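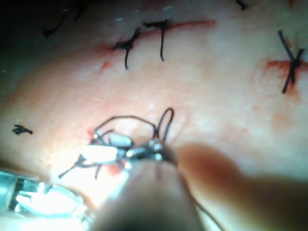
From: Damilola Onuoha
To: bench-robots list
Date: 2020-06-23
Subject: Re: knot tying, second arm, and who moved the end stop

Emil,

Answers inline, more or less in the order you asked. I was at the shop until late and the coffee machine there has given up again, so allow for that.

Emil Aigner wrote:
> Catching up after being away since March. Last I heard, you and Hauwa
> had one arm that could hold a needle if nobody sneezed. Now I see
> commits with "throw" and "cinch" in them.
> Are you tying complete knots?

We are tying complete knots. I would not hang a picture from all of them. The sequence is: wrap the thread around the jaws, reach through, grab the short tail, pull both ways. You learned it with shoelaces at age five and have felt superior to machinery ever since. The wrap is fine. The reach is fine. Grabbing the short tail is where the evenings go, because a short tail has its own ideas about where to lie down, and the planner believes whatever the last good view told it.

Current habit is to leave the loop big and only close it at the very end. A big loop looks sloppy and uses more thread, but a small one slides off the jaws the moment the wrist turns. Hauwa argued for big loops from the start and has been fairly gracious about it, by which I mean she only brings it up when I'm in the room.

> Is the Skostus board still driving the wrist? I thought we agreed it
> was too noisy.

We did agree. It is still driving the wrist. I moved the encoder cable to the other side of the column, added a ferrite out of a dead monitor, and the twitch went from "alarming" to "character." If you want to port everything to the Fabbri board, the branch is open and I will bring you sandwiches.

> What backlash are you seeing at the jaws?

Too much in pitch, tolerable in yaw. The cable stretches over the first 200 cycles or so of a new run and then settles, so I now let it exercise itself before I calibrate. Yakubu had been calibrating first and exercising after, which explains most of April. The tension screw wants a quarter turn after that and then to be left alone. Please leave it alone. There is a strip of tape over it with my initials on it.

> And the thread tracking?

Mixed. Dark thread on a pale surface is about as kind as the problem gets, and when it's lying flat we follow it well. Trouble starts when it lifts into a loop, when it passes behind the jaws, or when there's a shiny bit of metal throwing light back at the lens. Old cut ends lying about also get picked up as the live thread. Last week the arm made a very confident reach for a scrap that had nothing to do with it. I've put in a length check, so anything under 13 mm is ignored unless it's connected to something we already believe in. Crude, but the false grabs have dropped off.

Ngozi wants to replace all of this with a learned model. I have no objection except that somebody has to label the thread, and I know who that somebody will be.

> Do you need anything from me before the open evening?

Three things, since you asked:

The second arm's end stop has been moved up to 16 mm from where the config says it is. I'm not accusing anyone. I am saying the log has a gap in it and so does the paint.

We're out of the fine black thread. Flemamlow has it on the big spools, the usual stuff, and please not the waxed kind, it sheds in the jaws and I spent an hour with tweezers the last time.

Could you look at the release step? When the jaws open after cinching, they sometimes keep hold of the tail and give the whole knot a tug. My guess is the gripper reports open before it is. I tried a 200 ms wait, which hides it, and I dislike myself for that. You wrote the original state machine, so you'll spot it faster, or at least you'll know whom to blame.

Logs are in the shared folder under skarkevmont-07. The ones ending in "b" are after the tension fix, so start with those. I'm at the bench most evenings after six if you'd like to poke at it in person - bring your own mug, the clean ones have flux in them.

Damilola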